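Filed under: Kitchen > Cabinets & Built-ins > DIY

Building in a countertop microwave with a simple frame

Got asked about this three times since May so writing it up quick. You do not need a "built-in" microwave to get the built-in look. A regular countertop one works if you leave it room to breathe and make a decent frame around the front. I did ours over two evenings. Would have been one but the paint.

Before anything: read the manual. Look for the clearance numbers. Some makers flat out say no enclosing, and then you stop, or buy a different microwave. Mine wanted space on top, at the sides and at the back. Yours will be different. Don't go by mine.

What you need

- tape measure, pencil, level
- 3/4 inch plywood for the shelf
- 1x3 poplar for the face frame
- pocket hole jig and screws (or dowels, if you like suffering)
- wood glue, clamps
- primer, cabinet paint
- fine sandpaper, 220 is good
- a helper for the lifting part

I spent $147 total, microwave not included. Most of that was the paint and the poplar. If you have paint left over from the cabinets you get off a lot cheaper.

Measure

Width, height, depth of the microwave. Measure the body AND the door, the door often sticks out past the body a bit. Then open the door and measure how far it swings. Bastian Grube did his before me and forgot the hinge side, so his door opened to a nice 60 degrees and stopped against the frame. Had to recut the whole left stile.

Add the clearances from the manual. Write it all down on one piece of paper, not three like I did.

Check the outlet too. It has to be somewhere you can reach after the thing is in, so next door in a cabinet is good. Straight behind the microwave is bad, the plug eats up depth. No outlet nearby? Electrician. Not a extension cord.

Shelf

Cut the plywood to fit the opening. Cleats on both sides and one across the back, screwed into studs or into solid cabinet sides. Ours sit on 1x2 cleats. Level it side to side, then front to back. Front to back matters more than you'd think, a microwave on a forward slope creeps out a little each time you yank the door.

Load the shelf before you trust it. I left two full paint cans and a toolbox on it overnight. Fine in the morning.

Frame

Four pieces. Two stiles, two rails. Rails go between the stiles. Cut long, trim to fit, every time. Pocket holes on the back side, glue, clamp flat on the floor with wax paper under it. Measure the diagonals, they should match. If they don't, push on the long corner until they do and then tighten the clamps.

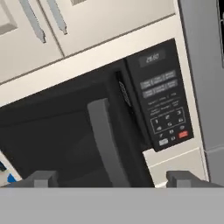

Black microwave in a cream frame, cream uppers above with slim bar handles.

Dry fit before paint. Hold the frame up, step back, look at it against the doors above. Gaps even? Good. Mine was out by the thickness of a coin on one side and I shaved it with a block plane. Sanding would of taken all night.

Color

Two ways to go. Match the cabinets, or match the microwave. Match the cabinets. A black frame around a black microwave looks like a hole in the wall from across the room, Annelore Mühlbauer has one and she's repainting it.

Matching an old cream is the annoying part. Creams yellow with age so the color on the old can is not the color on the wall. Take a door off, bring it to the paint counter, have them scan it. The Mellar shop did ours and it took 2 tries. First one came out pinkish under the kitchen lights. Always test on scrap and look at it in the morning and again at 9 pm with the lights on.

Prime, sand light, two thin coats. Let it cure like the can says. Dry to touch is not cured, I have a thumb print on the bottom rail to prove it.

Vents

Don't skip. Find where the microwave blows the air out (back, side, bottom, they're all different) and make sure that air has a way to leave. I cut a slot along the back of the shelf and left a gap behind the top rail. If your manual asks for an open back or open top, then that's what you build, even if it ruins the look.

Run it for a few minutes with a mug of water inside and feel around the frame after. Slightly warm ok. Hot, take it out and make more room.

Fitting it

Microwave goes in first, frame second. Slide it back, thread the cord through, plug in. Frame on with screws from inside the neighboring cabinets so you don't see any heads. NO GLUE here. Microwaves die and you will want it back out. Four screws held ours fine.

Small gap between frame and cabinet? Paintable caulk, thin bead, wet finger.

Handles

If you change handles do it at the same time, same mess. Use a drilling jig. Where two doors meet in the middle, set both handles the same distance in from the edge or you'll see it every day forever. Fill old holes with wood filler, let it sink, fill again.

Few things people asked

Over the stove? No. That's a different kind of unit, made for it, with its own fan.

How high? Bottom of the microwave no higher than your shoulders. Lower if kids use it. Carrying hot soup down from above your face is a bad plan.

MDF instead of poplar? For the frame yes if you seal the edges. For the shelf I wouldn't.

Renting? Ask first. Torben Janssen made his freestanding with four legs and took it with him when he moved.

Questions or corrections: use the contact form | © Wirkedberg Home Notes | Back to top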